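## About Casstead

Casstead is a small language school. Gönül Karakaya and Bevan Tipoki opened it with two classrooms and one shared desk – today we teach Turkish, French and English to adults who work during the day. Our groups stay small and every student speaks in every lesson. 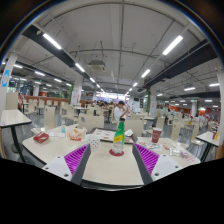
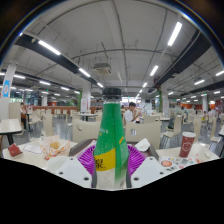
**Do I need to take a test before I join?**

A short talk with Gaëtan Jacquet is enough, and he will suggest a group for you. New groups start each November. Please write to our office if you wish to visit a lesson first.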